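Drernetti Workplace Automation Trial
Progress report to the Durnero fund, second quarter
Prepared by Solveig Sandberg, site lead, Skorkirville

Work since the last report

The trial covers table clearing and the return of cups and cutlery in the staff lunchroom. In the first quarter we finished the risk assessment and signed off the bench set-up. This quarter we moved to daily practice sessions, with 12 staff now trained to start, stop and reset the arms. Chaimae Tahiri runs the sessions and keeps the log.

We train on ordinary items and leave other things on the table, as people do at lunch. Cups have been the easier part. Forks are harder, and a fork with foil around the handle is harder again, so we have kept those in the practice set. 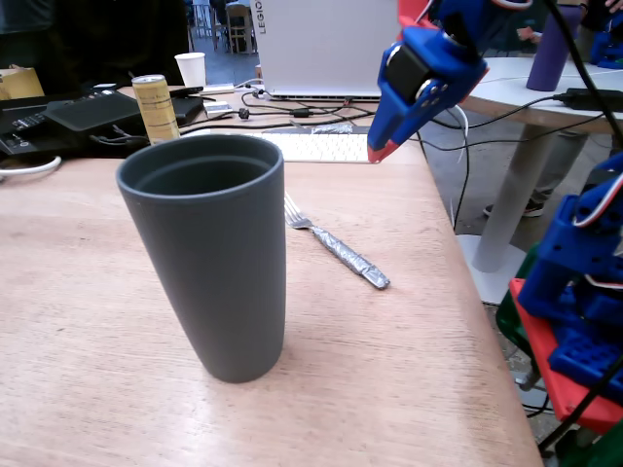

The log for this quarter lists 36 faults. Of these, 17 were dropped or missed cutlery, and most of the others were stoppages where an arm waited for someone to reset it. Roy Pilkington has changed the reset steps so that one person can do them from the laptop. Before that it took two.

Effect on staff

No positions have been cut and none are planned to be. The seven kitchen staff have kept their hours. What has changed is the order of the day. The early shift used to clear tables until 2 pm and now spends part of that time on prep and stock. Four of the seven told Lærke Ravn they prefer this. Two said they miss being out in the lunchroom and talking to people, and we are looking at a roster that gives them that time back.

There was also a complaint about being watched while learning. We have moved new starters to the Tuesday session, when the room is quieter.

Spending

Labour costs are on budget. Spare parts are over – we went through more servo motors than we had allowed for. Lajos Farkas has asked Ásgeirsdóttir for a bulk price and we expect a quote in December.

Next quarter

We will add bowls and side plates, train the remaining kitchen staff, and repeat the staff interviews. We ask that the unspent travel money be moved to spare parts.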